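2019-12-06, Tistomside, back room

Long morning on the table work, and a nice one! Amedeo wanted the white table kept as plain as we could manage, so most of what used to live on it has gone elsewhere, and I let the flowers stay at the far end (they cheer me up, and they're out of reach of the elbows). We kept to small things today: the little white piece with the thin cable, then the packet with the green printing, the 75% one.

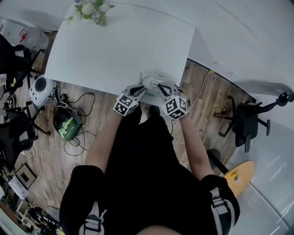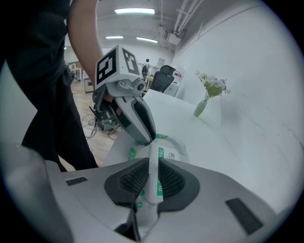

Raffaele still thinks the table should go a bit nearer the wall, and he may be right, but I'd like to leave it until March, when the Stuvwood shelves come and we have to shift everything anyway. They quoted 386 for the pair, 800 if we want the deep ones with doors. I'd go for the plain pair and spend the rest on something decent for cables, which are all over the floorboards again.

To do: find a hook for the headset, hang that framed picture, ask Bianchini about more packets (soft ones, they crease in such interesting ways). Notes from this morning start at page 188 in the Pallon binder.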